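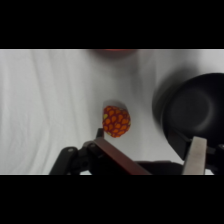

Folasade Oyewole

**Minutes: review of the Casix pick-and-place kit, Grescombe, July**

Present: I. Afolabi (chair), F. Oyewole (minutes). Start 10:00.

**1. Offer.** Limau has quoted 3,910 for the kit: two-finger gripper, wrist camera, mounting flange and one license. The quote without the camera is 2,569. Both exclude freight.

**2. Task set.** Small rounded items, a red bowl and a black bowl on a white table. Afolabi asked that the cloth be kept, as wrinkles affect the approach height. Agreed.

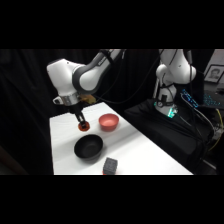 Q (Afolabi): Does the license cover a second arm?
A (Oyewole): Each license is tied to one controller, so a second arm needs its own.

**3. Gripper.** Finger pads are rated by Limau for 3,000 cycles. Replacement pads are sold in packs of 3. Afolabi considers the rating low for daily use and wants the price of the pads fixed for the first year. Oyewole to request this in writing, together with
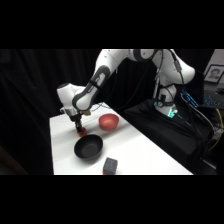
the torque limits for the fingers and the lead time for a spare flange. The Amadi software accepts the Casix driver without changes; the log format differs and a converter is needed.

**4. Actions.**
- Oyewole: written terms from Limau.
- Afolabi: log converter, Amadi side.

Decision on purchase deferred until the terms arrive. Closed 10:50.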